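Isgate Neighborhood Supper Club, minutes of the May meeting

Taken by me, Iona, because Wilma took them last time and says she's still typing them up. I've written these the way I talk, so if you wanted the other kind you should have come and done it yourself!

Present: Wilma MacRitchie, Marites Sebastian, Gregor Galbraith, me (Iona Dow). Fergus Baird came in halfway through item 2 with a tray of lemon bars, so we forgave him.

1. Last month's minutes

See above. Wilma read bits out from her notebook and we agreed they sounded right, except that Gregor wants it on record that he offered to bring chairs and did not promise to bring chairs. So recorded.

2. The spring supper

We fed 162 people over the two sittings, our biggest yet, and I'm still a little giddy about it. The second sitting started late (my fault, I'd put the rolls in the cold oven) but people were lovely and just kept talking. Marites had the comment cards and read us the good ones. The bean soup got more love than the chicken, and 31 cards asked for the recipe. Marites says it's her aunt's and she'll have to call and ask, and we should not get our hopes up.

Complaints: the music was too loud by the door, and there was nowhere to put wet coats. Fergus will look at getting a rail. Gregor thinks the hooks in the hallway would do if we took the old posters down, and we went back and forth on that for far too long. Fergus is getting a rail. 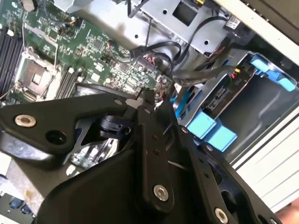 3. Summer picnic

We're going to the meadow at Dronumano again, assuming the farm says yes. Wilma will call them. She'd like to keep it to 40 people this time so we can all sit in the shade, and I said that was a shame for the newcomers, and she said newcomers get sunburned too. We settled on 40 with a waiting list.

Food will be potluck. I'm making the sign-up sheet, with separate columns for salads and desserts, because last summer we had nine pasta salads and one pie (I counted, I was hungry). Marites offered to bring her big cooler, and Gregor has a second one with a dodgy lid that he swears is fine with a bungee cord around it.

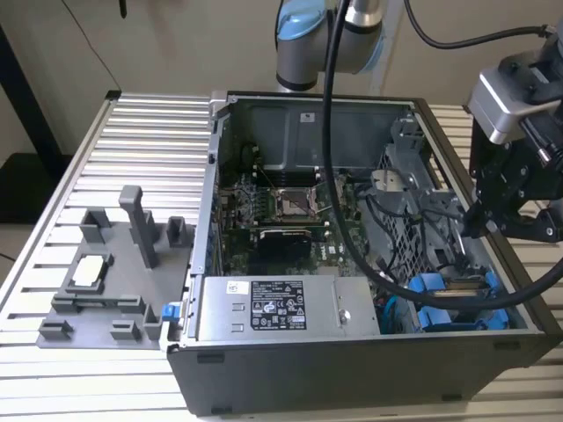 We also need a rain plan. Fergus suggested his garage, which is dry and has a sink, but his car lives in there and so does most of his brother's furniture. Wilma will ask about the hall as a backup when she's calling around anyway.

4. Money

Gregor went through the envelope. After paying MacKinnon for the plates we have enough for the picnic deposit and a new coffee urn, if we buy the smaller urn. I argued for the big one and lost. Suggested price for supper tickets stays at $5, kids free.

5. Anything else

Marites wants a soup night in the fall. Everyone said yes before she'd finished her sentence. Fergus asked if he could take the leftover lemon bars home and the answer was that there weren't any. 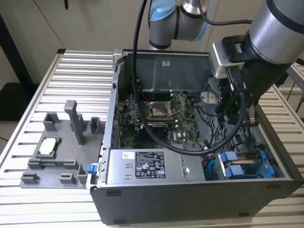 Isgate, May

Minutes typed up by Iona Dow. Please send me corrections before the June meeting, 7 p.m. at Wilma's, side door. Bring a mug.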